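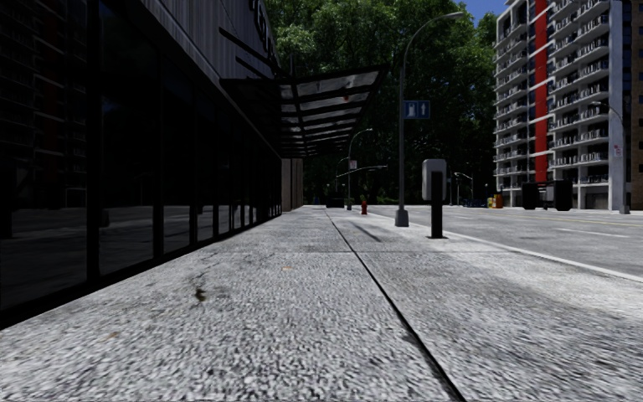

Monday we got the talk about the sidewalk robots. Wonon wants them running parcels in Clivport by September, and we're supposed to be pleased that the simulator says they're ready. It ran 607 trips down a made-up street and didn't miss a curb.

Fine. I've walked the Haugland round for seven years, and the curb was never the hard part. It's the buzzer that doesn't work and the man who wants his box left with his sister.

Rhona Purves asked what happens to the walkers. We'd be "route supervisors," they said - sitting in Beleck, watching screens, stepping in when one gets stuck. Same pay, for now. She asked how many robots each of us would watch, and they said they'd get back to her. It's Thursday and they haven't.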